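Notes for Unit 4: Gathering Demonstrations for the Block Task
Hondgate Robotics Short Course
Revised May 4, 2022

Welcome back, everyone, and thank you for the patience you showed with the simulator install last time (it does get easier, I promise). Today we finally start making data. By the end of the unit your group should have a folder of recorded runs from the Bakgate setup in simulation, all of them steered by hand by one of you, and good enough that a learner could copy them without picking up your bad habits.

Before you record a single run, sit with the wrist view for a few minutes and just drive. The learner will get this view and the joint readings and nothing more, so you want to feel what it is like to work from it. It is a cramped way to look at the world! Small cubes marked with numerals, an open tray, the mat, and a good deal of shadow from the arm itself. 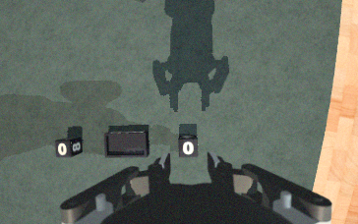
What should I do with a run where I fumbled but recovered?
Keep it, and mark it "recovered" in the notes column. A learner that has only ever watched perfect runs has no idea what to do once it drifts a little off course, and your recoveries are how it finds out. Throw away the ones where you stopped paying attention or let go of the controls.

Now, how many runs? Last July's class turned in 333 between all the groups, and after we went through them together we kept 161. That sounds like a terrible loss, and I remember some long faces, but most of what we dropped had the same two faults. Either the driver waited a long while at the start before moving, or the recording went on well after the task was over. Both teach the arm to sit still. So please begin moving promptly, and press stop when you are done -- you can always trim a second or two later, but it is dull work.

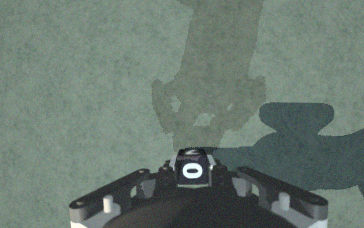

Vary your starts, too. If every run begins with the arm in the same spot, the learner may do nicely from there and fall apart a hand's width away. The Ocampo script will shuffle the cubes and the tray for you between runs, but it leaves the arm's starting pose alone, so that part is up to you. Nudge it left, nudge it right, raise it a bit, and go again. The same goes for the light. There is a slider for it in the scene panel, and I would like each group to move it at least every few runs, for the arm's shadow can fall right across the part of the mat you care about, and we want the learner to have met that many times over.

Speed matters less than you might think. Drive at whatever pace lets you be smooth. A steady, slightly slow run is worth more to us than a fast one full of little jerks and corrections, and the four of you in a group will naturally drive differently anyway, so do swap seats. Write the driver's initials in the log each time -- if one style turns out to confuse the learner, we will want to be able to pull those runs out. 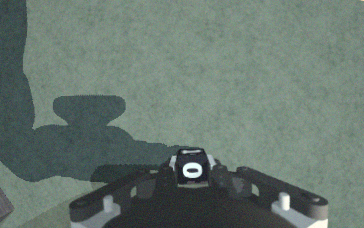 Each group owes 30 kept runs for this unit. Kept means somebody other than the driver has played the run back from start to finish and agreed that it belongs. Save them in the Bemisier format (the export button does it for you) and check that the picture count and the joint reading count match. When they don't, the usual cause is a full disk, and yes, I have lost an afternoon to that myself.

For next time, read the handout on splitting data, and set five of your kept runs aside in a separate folder. Don't train on those, please, however tempting it gets. Bring your log sheet as well, even if it is messy.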